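Apr 24, 2022

Home, shoes off, tea going, and my hands still feel like they're wearing the controllers. I got a full afternoon on the Fukbridge setup and I have to write it down before I forget what I learned, because I learned so much!

The task is Padden. (All our tasks get names like that. Yan was the one with the drawers.) You drive the arm by remote control, bring the gripper down to the toy food on the white table, close, lift, carry, put down on the right spot. A five-year-old would be bored by it. I was thrilled. 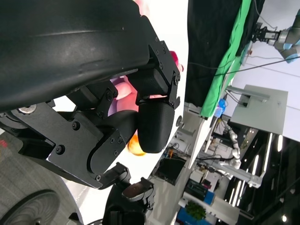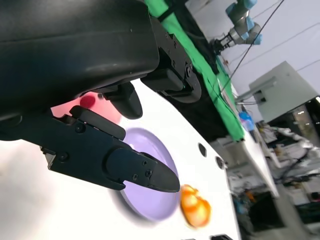
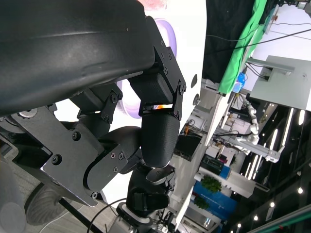
My target was 24 clean demonstrations and I got 19. I was a little sorry about the missing ones until I remembered that on my first day I ended up with 7, and half of those had me wobbling over the table like a drunk crane. So, 19! I did a small dance by the coat hooks.

The big discovery is about speed. I'd been going slow all the way through, thinking slow meant careful, and then when I watched the recordings back there were these long stretches where the arm just sort of hangs there while I make up my mind. The policy learns that too. It learned it beautifully last time, it went and hung in the air exactly the way I do. So today I made my decision before I started each one: which side I was coming in from, how far open the fingers would be, where I was going to set down. Then I went at one steady pace and only eased off for the last little bit before contact. The recordings look completely different. They look like somebody who knows what they want.

Second thing, the wrist view. I used to look at the arm itself over the top of the screen and only glance at the wrist camera when I got stuck. Today I made myself do the whole approach from the wrist view, tilted world and all, and after the first few tries my brain simply turned it right side up and I stopped noticing. I could line up a fingertip so much better that way. It also feels fairer, seeing only what the robot will have to go on when it's alone with the job.

Third thing, and I want to remember this one: mess-ups where you recover are worth keeping. I nudged one piece away with the tip of a finger, backed up, came around again and got it. My instinct was to throw that take out. I kept it, marked it as a recovery, and I want a few more on purpose next time, from different sides.

Deder is the part I still can't get used to. It's the piece of software that passes my hand motion to the arm, and there's a tiny lag in it that you feel mostly when you turn your wrist. If I turn too fast I overshoot and then have to come back. I tried setting the scaling lower and that helped a lot with the turns, but then I ran out of reach and had to clutch and reposition in the middle of a carry. Maybe a lower setting for the grasp only? I'll ask if that can go on a foot pedal.

The plan is to have 3000 demonstrations by June, all the operators together. It sounded crazy when I first heard it and it sounds a bit less crazy tonight. My shoulders are sore. I need to raise the chair before the next round and bring a snack, and get those five I still owe.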